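The Robot Gets the Boring Half

I showed up at Barreto a little before 7 in the morning, holding a gas station coffee and expecting to feel bad for everyone who works there. I'd read the same headlines you have. A furniture and event rental company in a low brick building off the highway, one robot already on the floor, another on the way! I had half my story written in the car.

Then Natsumi Yagi met me at the loading door and put me to work wiping down folding chairs, and my story sort of fell apart.

Natsumi has been at Barreto long enough to remember when the returns desk was a clipboard on a string. Everything that goes out to a wedding or a graduation or a city council meeting comes back through her area, and it comes back full of other people's stuff. Pens in the lecterns, place cards in the table drawers, a retainer once. Keepsake boxes that somebody's aunt packed for the ceremony and forgot to unpack. Her crew opens every piece, takes out what's in there, sorts it, bags it, tags it, and writes to the customer. The inventory lists 1514 pieces, and in April and May it feels like they all come home on the same morning.

The robot is called Manik. It's a wheeled base with one arm, and it came from a small outfit called Grisadell, who also wrote the software that teaches it. It handles the clearing and the carrying. The bagging and the letters are still done by people.

What I didn't know is how much of the teaching happens on a screen. Natsumi's desk used to have a phone and a stapler on it, and now it has a big monitor running a program called Surano, where Manik practices on pretend furniture before it gets near the real kind.

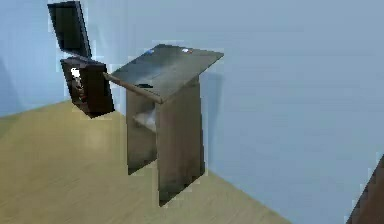
Working with a robot, for Natsumi, starts with a chair and a second cup of tea. She spends the first hour of most shifts in front of Surano, picking setups for Manik to try, and she's picky about them. The lectern she pulled up for me had a few small things sitting on the slanted top, a blue one, a white one, and a dark flat one down by the lip, and that flat one was what she cared about. Things that slide down and rest against the ledge are the ones her crew misses when they're tired, and she wants Manik good at them. I was more taken with the open wooden box hanging in the air next to the lectern like it had somewhere to be. She didn't even blink at it. She made a note and moved on to the next one, and I was still staring.

She runs 200 of these a week, which sounds like a lot until you see how fast she goes. I tried it myself for 20 minutes and got through hardly any (I kept wanting to look inside the shelves). The skill is all hers, too. The Grisadell engineers know arms and motors, but they'd never cleaned out a lectern after a high school debate final, and she's done it more times than she'd like.

So is everybody happy? No, and I'd be fibbing if I wrote it that way. Two of the people on returns asked to move to deliveries in the first month, and one told me over a vending machine burrito that he missed having the radio loud. Manik's area has to stay clear, with tape on the floor, and you can't lean on a table and chat the way you used to. A younger guy on the crew worries the second robot will mean fewer summer hires. The owner says it won't. He also said he couldn't promise me anything about next year, and I liked him better for that.

The pay did change. Anyone who picks setups gets a training rate on top of the regular wage, and Natsumi fought for that one herself, in a meeting that ran right through lunch. She wanted it in writing before she touched the mouse. Her back is better, she told me. Her eyes are worse, and she's put in for a desk lamp that doesn't glare off the screen.

Around mid-morning the first truck backed in and the whole place got loud. Manik rolled up to a lectern and stopped, and stayed stopped for so long that I thought it had quit. Then the arm went down to the ledge, slow as anything, and came up with a pen. I clapped! I was the only one who clapped. Natsumi was already bagging the next thing, a single white glove, and asking across the floor if anybody knew which wedding it belonged to.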